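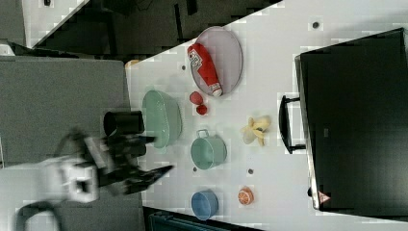 Throwing less food away at home - talk notes, Cletwood evening

Start 7.15, not 7. Door people need time. Water on the lectern, clicker in left pocket.

Opening
Hello, thanks for coming out, know it's raining / not raining (check). Quick show of hands: who threw something out of the fridge today? Put my own hand up first. Half a bag of salad, gone to soup in the bottom drawer. Wait for the laugh, don't fill the gap.

Say what tonight covers. What we found when we kept a bin diary, what goes off first and why we let it, then the boring bit with the shelves. Questions at the end but shout if you can't hear.

The bin diary
60 homes, all in the Gremerska flats and the streets behind. Everyone got a pad on a string and wrote down what they binned and what they think they'd meant to do with it. Second column is the good one. Read out a few:
- "bananas, was going to make the cake"
- "cream, recipe wanted two spoons"
- "rice. too much rice. always"
- "coriander, don't want to talk about it"

622 entries by the end of August. Don't linger on the number. Point is how many had a plan attached. People weren't careless, they'd bought for a week that didn't happen. Somebody worked late, the kids ate at a friend's, it was too hot to cook.

Bread at the top by a mile. Then salad, then fruit, then milk. Meat hardly there at all - people remember what they paid for it. Say that twice, second time slower. 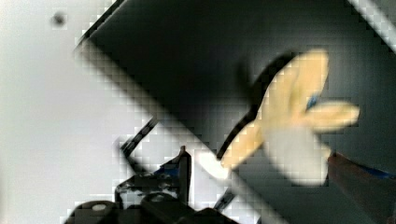
Then the guilt thing. Several homes told us they'd left an item in the fridge for days after deciding it was finished, so that it would be properly off and they could bin it without feeling bad. Expect nodding. I do it with yoghurt.

Ask the room: what's yours? Take three or four answers, repeat them into the mic, the back never hears. If someone says "nothing, I never waste anything" smile and move on, do not get into it. Last time cost me ten minutes.

Dates on packets
Keep it short, most will know.
Use by = safety. Stick to it, whatever it smells like.
Best before = quality. Look, sniff, decide.
Half the room will have them mixed up and won't say so, so don't ask for hands here.
Eggs question will come up. It always comes up. Answer is on the yellow card.
NB someone in Pramanik asked about freezing on the last day - yes, up to the end of the use by date, then cook it straight after it's thawed. Have that ready.

Fruit and veg
Bananas away from everything else, they bring the rest on. Hook or a separate bowl, doesn't matter. Spotty ones: peel, break up, freeze in a bag. Peel FIRST. Frozen skin is misery.
Potatoes dark and cool, and not next to the onions.
Tomatoes - argument. Tell them I keep mine on the side till ripe then in the fridge, and that I've been shouted at in two towns for it.
Berries: don't wash till you're eating them.
Herbs in a glass of water like flowers. Parsley loves it. Basil not in the fridge, it goes black.
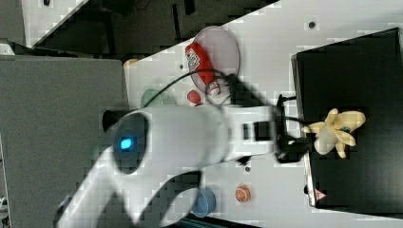
Soft carrots are fine, sit them in cold water for an hour and most come back. Celery the same. Lettuce too if it's only tired and not slimey. Do the line about the carrot I brought to Wernine in my coat pocket and forgot (if time, skip if behind).

The eat-first shelf
Main thing of the night so slow down!!
One shelf, eye level, nothing on it except what needs eating. Half a pepper, the open houmous, last night's pasta. Whoever's hungry looks there before anywhere else. A shoebox lid will do if there's no spare shelf.
In the flats this was the one that stuck. Lists on the door didn't, the labels lasted 3 weeks. The shelf was still going when we went back, even in homes that told us they'd given up on the diary.
Teenagers: put the thing they like on it once or twice so they get in the habit of looking.

Leftovers - cool them, cover them, in the fridge within a couple of hours. Rice quicker, one hour, and eat it next day. Reheat once only. Say this clearly, people do write it down.
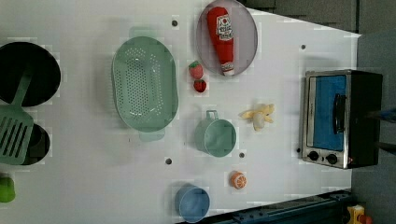 Bread, two minutes
Slice it and freeze it the day you buy it. Toast from frozen. Crusts into crumbs, crumbs into a bag, bag in the freezer door. End of bread.

Handouts
We printed 1,000 of the fridge sheet so take extras for neighbours. One side is the where-to-keep-it chart, other side blank for your own diary. Tape, not magnets, a lot of newer fridges aren't magnetic.

Questions
Likely ones: eggs, mould on jam, mould on cheese (hard yes cut it off, soft no), compost bins and rats. Don't know much about rats, say so, council leaflet is on the side table.
Finish by 8.30, hall wants the chairs stacked. Collect the pens back in.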